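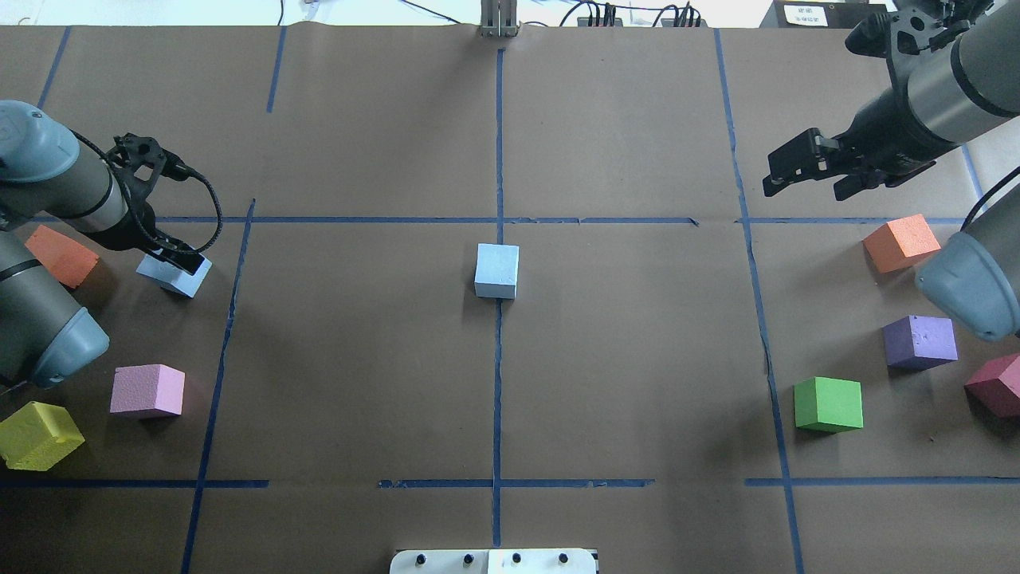 Reading time: 5 min

Section 4. Installing the Allholm Car Transponder and Pit Wall Receiver

Applies to: Roltberg Allholm timing kit, closed-wheel and open-wheel cars
Revised: 03/08/2026
Prepared by: Thư Khương
Checked by: Imtiaz Talukder

4.1 Before you start

The transponder sends a coded signal to the timing loop each time the car crosses it. The receiver on the pit wall reads the loop, adds a time stamp, and passes the crossing to the timing laptop. Install the transponder first. The receiver can't be paired until at least one transponder is powered and mounted in its final position.

You will need the transponder, the mounting bracket and clip, the power lead with inline fuse, the receiver, the loop cable adapter, and a laptop with Milley timing software already installed (see Section 3).

CAUTION: Turn the master switch off and disconnect the battery ground before running the power lead. A short at the connector will damage the transponder and is not covered by the warranty.

CAUTION: If the car is on stands, confirm that it is stable before anyone reaches under the floor.

4.2 Choosing a mounting position

The transponder must have a clear path to the track surface. Fiberglass does not block the signal. Carbon fiber, aluminum, and steel do. On a car with a carbon floor, cut an opening directly below the transponder or mount it on an outboard bracket.

The mounting height is measured from the track surface to the bottom of the transponder case, with the car at race ride height and the driver's weight in the seat. The maximum is 28 inches. Above this, crossings may be missed at high speed.

Mount the transponder the same distance behind the nose on every car in the team. Lap times are not affected by the position, but gaps between cars at the line are. If the series rules give a distance, use that one.

Keep the transponder at least 20 inches from the exhaust, the alternator, and any radio antenna. Do not mount it on a brake duct.

4.3 Mounting the transponder

1. Hold the bracket in position with the arrow pointing down. The arrow shows the direction of the signal, not the direction of travel.

2. Mark the two holes and drill them to suit the supplied screws. Deburr the holes on both sides.

3. Fit the bracket with the screws and locking nuts. Tighten until the rubber washers just begin to bulge. Do not use thread locker on the plastic bracket.

4. Slide the transponder down into the bracket until it stops.

5. Push the clip through both sides of the bracket and turn it to the closed position. Pull upward on the case. It should not move.

NOTE: Zip ties can be added as a second means of holding the case. They do not replace the clip. A transponder that comes off during a session may lead to a penalty under the rules of your series.

4.4 Running the power lead

1. Route the lead along the existing harness, away from ignition wiring. Leave enough slack at the transponder for the case to be removed without unplugging anything else.

2. Connect the red wire to a switched supply that stays on when the engine is off. If the supply is taken from the ignition circuit, a car that coasts across the line with a dead engine will not be scored.

3. Connect the black wire to chassis ground. Scrape off paint or powder coat at the ground point.

4. Fit a 2 amp fuse in the inline holder. Do not fit a larger one.

5. Reconnect the battery ground and turn on the master switch.

6. Check the status light on the side of the case:

Steady green: power good, ID stored
Slow green flash: power good, no ID stored (go to 4.5)
Red: supply voltage low, or wires reversed
No light: check the fuse, then the ground

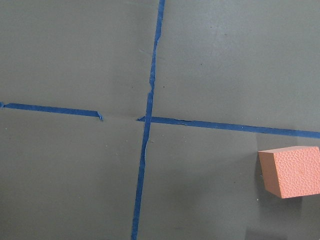
If the light is red after the wiring has been checked, measure the voltage at the connector with the fuel pump and fans running. A weak battery will often show normal voltage until these are switched on.

4.5 Storing the car ID

1. Open Milley and select Cars, then Add.

2. Type the serial number from the label on the case. Letters must be in capitals.

3. Enter the car number, class, and driver name. For a car with more than one driver, enter all of them now and select the starting driver. Driver changes are covered in Section 6.

4. Hold the programming wand against the case and press Store. Keep it there until the light turns steady green.

5. Repeat for each car. The entry list holds up to 100 cars.

NOTE: A spare transponder keeps its own serial number. If a spare is fitted during an event, report the new number to race control before the car goes out. Changing it in Milley only changes it on your own laptop.

4.6 Placing the receiver

1. Set the receiver on the pit wall side of the loop, off the ground, with the connectors facing down.

2. Attach the loop cable adapter. It is keyed and fits one way.

3. Turn on the receiver and wait for the noise reading to settle. A reading in the green band is normal. If it stays in the yellow band, move the receiver away from generators and radio chargers.

4. Connect the network cable to the laptop and select Receiver, then Pair.

5. Have one car rolled across the loop by hand. The crossing should appear in the Milley log with the correct car number.

CAUTION: Do not connect the adapter to a loop owned by the track or the sanctioning body without written permission. Connecting a second receiver can weaken the signal to the official timing system.

4.7 Final check

Complete this check with the bodywork on and fasteners closed. Hood and floor panels that were off during installation are the most common cause of a unit that passes in the garage and fails on track.

1. Drive one lap at reduced speed and confirm one crossing in the log.

2. Drive one lap at full speed and compare the signal strength with the first. A drop of more than one bar means the case is too high or partly covered. Return to 4.2.

3. Write the serial number on the car's setup sheet.

For replacement brackets and clips, contact Joelle Aoun in Roltberg parts support. Go to Section 5 for split timing and pit lane speed loops.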